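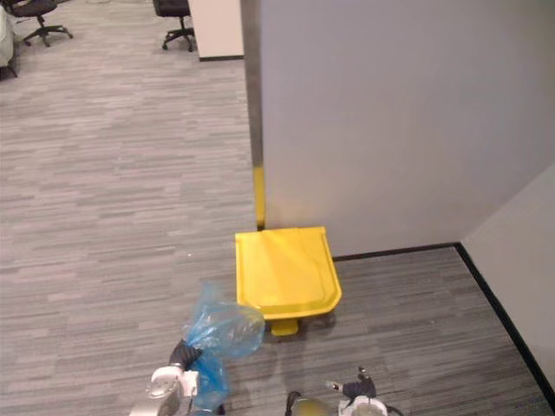 Seixas, junho

Lista de verificação: robô de dois braços em área de escritório
Inspeção: Rosimeire Xavier
Norma interna Drumis, revisão 2

1. Objetos no chão junto à divisória
Não conforme. A peça de plástico amarelo está pousada na alcatifa, ao pé do rodapé preto. A norma manda "manter a zona desimpedida" e não diz a que distância. Assim qualquer um assina.

2. Pinça esquerda, material flexível
Conforme com reservas. Saco azul translúcido preso, com dobras pendentes. O procedimento só fala de objetos rígidos. Pedi o anexo sobre plástico fino à Tralum e recebi um folheto comercial.

3. Pinça direita
Vazia. Conforme.

4. Cadeiras com rodas
Duas, ao fundo, fora da zona de trabalho. A norma trata-as como mobiliário fixo, coisa que uma cadeira com rodízios não é. Rever.

5. Piso
Conforme. Fica um pontinho branco na alcatifa. Se é resíduo ou não, a revisão 2 não define.

6. Paragem de emergência
Não verificado. O registo fala em 551 ciclos sem falhas, preenchidos todos com a mesma letra. Quero ver o ensaio repetido à minha frente.

7. Formação dos operadores
Certificados entregues. O curso dura 56 minutos, o que me parece pouco.

Resultado: aprovação suspensa até resposta aos pontos 1, 4 e 6.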